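Tamuno Handling Project
Progress report to the Undale Fund: October open day
Prepared by Sylvie Chisholm, project coordinator

Summary

The open day promised in our grant plan took place in October at the Miklow workshop. We had 40 visitors over the course of the day, mostly from small assembly shops and two local colleges. Spending came to $2,815, which is within the amount set aside for outreach. Two items need follow-up and are listed at the end.

How the day was run

Doors opened at 10 a.m. Costel Moldovan gave a short talk on what the project is trying to do and where it stands. Visitors then went through to the work area in small groups. Each group had a full demonstration and time for questions, and most used all of the time they were given.

We kept to one subject for the demonstrations, which was handling a power strip on a flat board with a pair of hand-held grippers. It is an everyday object, the visitors all knew it, and the cord makes it harder to deal with than it looks. Bláthnaid Kavanagh and Ionuț Ciobanu took turns as operator. 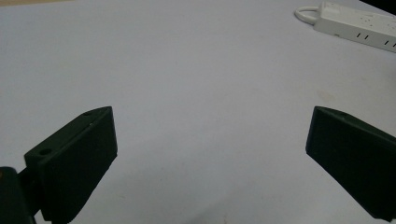 Several groups asked why we start with people holding the grippers. Costel explained that the operator's movements are recorded and later used to train the arm, and that a person can get through far more attempts in an hour than we could by steering the arm directly. The visitors from Nineo, who pack cable goods by hand, wanted to know how many attempts are needed before the results are any use. We told them we don't have a firm answer yet and that it depends a lot on the object.

The question that came up most often was about cords. Bláthnaid said that a rigid part behaves much the same way each time and a cord does not, so we vary how it lies between attempts. She also said that the operators get tired sooner than we had planned for. We have cut sessions to 90 minutes with a break, and that change is now in the operator guide.

Two-handed work

The afternoon groups saw more of the two-handed work. The operator sits at the near side of the board with a gripper in each hand and brings them in from the left and right. Erasto Chege stood with the visitors and talked them through it so the operator could concentrate.

One of the college instructors asked if students could try the grippers. We had not planned for this, but Erasto let a few of them hold a pair during the last break. They found the grip comfortable enough but had trouble judging how far the fingers reached. Ionuț has noted this for the training of new operators, who have the same trouble in their first week.

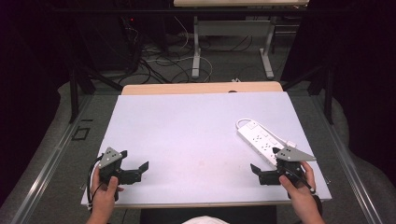
Problems on the day

The morning talk ran over and the first group started late. The work area is tight, and visitors at the back of the larger groups could not see the board well. Next time we will take fewer people in at once and put a live view on a screen in the hallway.

Follow-up

Nineo has asked for a second visit with samples of its own products. Costel is arranging this.

The colleges would like a written outline of the operator training. Bláthnaid will send a draft to the fund for comment before it goes out.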